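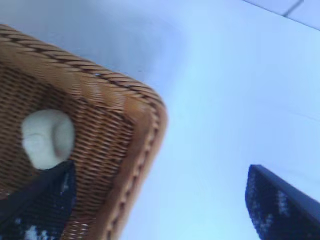 junio de 2026
por la de siempre

Lunes. Escribo deprisa, que a las 5 tengo que estar en la estafeta de Sarnton y todavía no he cerrado las cajas.

El pan otra vez mal. Masa madre perezosa, con este tiempo no entiendo por qué. La dejé toda la noche en la repisa y por la mañana, plana. Le he echado harina de centeno de la que compré en Igwe, la del saco gris, a ver. Si mañana sigue igual la tiro y empiezo de cero, como en enero.

Huerto: los tomates bien, las judías comidas. Babosas. Puse ceniza y llovió encima, así que nada. Salí con la linterna después de cenar, quité catorce, las llevé al seto de abajo. Volverán, digo yo. El calabacín en cambio imparable, ya no sé a quién dárselo.

Mudanza. Eso es lo gordo. Casi 50 cajas y sigo encontrando cosas. ¿De dónde salen tantos manteles? Dos bolsas para donar, una de trapos. Los platos de Serorcombe los envuelvo yo, no me fío. La cómoda no cabe por la escalera, habrá que desmontarla o dejarla, y me da pena porque era lo único bonito del pasillo. 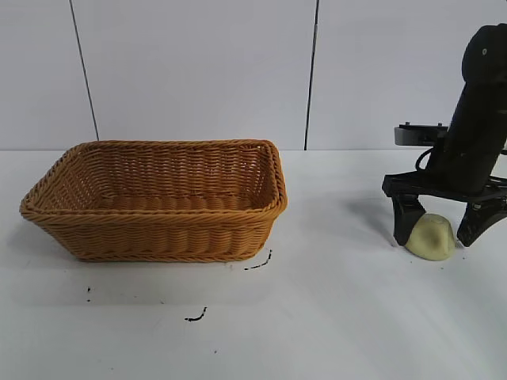
Llamé a los de Skonirdale por lo del camión. Que sí, que el jueves, pero que «por la mañana» es entre las ocho y las dos. Pues estupendo. Les dije que la calle es estrecha y me contestaron que ya lo verían. He apuntado el nombre de la calle de atras por si acaso.

Comida: lentejas frías de ayer, de pie, en la encimera. Luego café. Luego otro café, mal hecho.

Tarde floja. Quería pintar el zócalo antes de entregar las llaves y no he abierto ni el bote. Me senté en el suelo del cuarto pequeño a leer cartas viejas, una hora perdida o no. En una venía la receta de las rosquillas, la buena, con anís y ralladura, que llevaba años dando por perdida. La copio aquí mañana, que ahora no me da tiempo.

Pendiente: luz, agua, cambiar la dirección en el banco, devolver 4 libros a la bibloteca. Comprar cinta, la marrón, la transparente no pega nada.

Me voy, que cierran.

Comentarios

marela_58: Para las babosas, cerveza en un platito enterrado a ras. A mí me va de maravilla.

Anónimo: Queremos esa receta!! No nos dejes así

tejadoazul: La masa madre, dale agua templada y dos refrescos seguidos antes de tirarla. Y ánimo con las cajas.

marela_58: Ah, y la cómoda desmóntala, mujer, luego te arrepientes.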